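Last updated: Jun 16, 2019

Home | News | Policy Notes | Back Issues | Contact

Residence registers and voter rolls: where the Trokmont province cleanup stands

The provincial assembly at Trokmont has moved its bill on the residence register to second reading. The bill sets one cutoff for proof of residence, one appeals route and one office to keep the list. Readers of this newsletter have asked for a plain account of what changes and what stays as it is. The text below follows the bill as amended in session and leaves out the schedules on staffing, which are still being redrafted.

At present the province keeps two lists. The residence register is held by the district offices and decides who may draw land, school and ration benefits. The voter roll is held by the election office and decides who may vote. The two were drawn up from the same household survey but have been updated separately ever since, under different rules. A person who moves from Leone district to Cultum district must file with both offices. Many file with one.

The mismatch was measured in the audit tabled with the bill. In Leone district, 2273 names were on the voter roll with no matching entry in the residence register. In Cultum district the figure was 1237. The audit does not say these persons are ineligible. It says that the two records cannot be reconciled on paper, and it lists spelling, change of household head and late filing as the main causes.

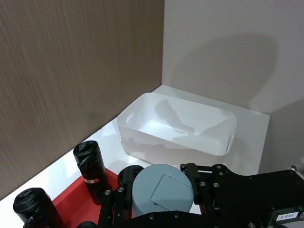

Tabletop and wall panel, corner view.

Under clause 4, the residence register becomes the base record. The voter roll will be drawn from it before each election and may not be edited by hand. Additions and deletions will be made in the register only, on a signed form, with the reason stated. The election office keeps its power to refuse a name on grounds of age or a court order, but loses its power to strike a name for absence from the household at the time of a visit. That power was the source of most complaints after the last assembly election.

Clause 7 deals with proof. Any one of the following will be accepted:

- a land or tenancy record in the name of the applicant or a parent
- a school leaving certificate issued in the province
- an entry in an earlier voter roll, with a document linking the applicant to that entry
- a birth record, where the birth was registered within the time allowed

The third item was added by amendment. The first draft accepted an earlier voter roll entry only for the applicant. Members from the river constituencies argued that married women who had moved to another village would be left with no usable document, as their names change on the roll and their parents' land records do not name them. The amendment allows a village council certificate to serve as the link, provided that it is countersigned at the district office. The opposition wanted the countersignature removed. That motion failed, and will be moved again at third reading.

Costs fall on both sides. There is no fee for filing, but certified copies of old records cost money, and the bill sets no ceiling on what a district office may charge. A motion to supply one free copy per applicant was referred to the finance department without a vote. The department has been asked for an estimate and has not yet given one.

The other open question is staff. The register offices in the four districts have 78 sanctioned clerk positions between them. The bill's financial note assumes that all are filled. The audit records vacancies in every district but gives no total, and the minister declined to supply one during the debate. If the November start date holds, the offices would be taking in claims during the same weeks in which they prepare the annual benefit lists.
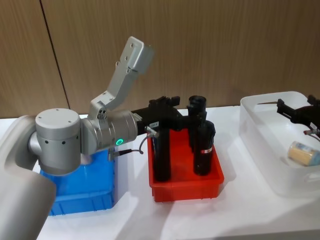
Appeals

Appeals take up the longest part of the bill and have drawn the most amendments. A person whose name is left out of the draft register may file a claim at the district office. The claim must be heard in the district where the person lives. Under the present rules all second appeals go to the bench at Clamora, which is a full day's travel from the eastern villages and sits only part of the year.

The bill creates a hearing officer for each district. The officer must give written notice of the hearing, must accept copies where originals are held by another government office, and must issue a decision in writing. A decision that gives no reasons is void and the name stays on the register until a fresh decision is made. The bench at Clamora remains as the final stage, but on points of law only.

Two limits should be noted. First, a claim filed after the deadline can be heard only if the applicant shows that notice was not served. The bill treats a notice posted on the village board as served. Several members objected, as the boards in some villages are inside offices that are locked on most days. The clause was passed unchanged. Second, a hearing officer may take no more than 600 claims in a single cycle. Claims above that number are passed to the neighboring district, and the applicant may have to travel after all — the one point on which the bill works against its own stated purpose.

Objections to other people's names are handled separately. Anyone on the register may object to an entry in the same village. The objector must sign, must state the ground, and must attend the hearing. If the objector is absent, the objection lapses. Bulk objections on printed forms, which were accepted in earlier cycles, will be returned unheard.

What is not in the bill

The bill does not decide citizenship, and clause 2 says so. Being left off the residence register is not a finding about nationality and may not be passed to the police as one. It also does not change the cutoff used under national law. Members on both sides used the debate to argue over that date, but the assembly has no power to set it.

Nor does the bill cover seasonal workers who live in the province for part of the year. They stay under the labor permit rules, and their children's school enrollment does not depend on the register.

Next steps

Third reading is listed for the coming session. Written comments on the clauses may be sent to the assembly secretariat at Trokmont before the reading opens. Comments should give the clause number and be limited to two pages. Comments on the staffing schedules will be taken once the redraft is printed.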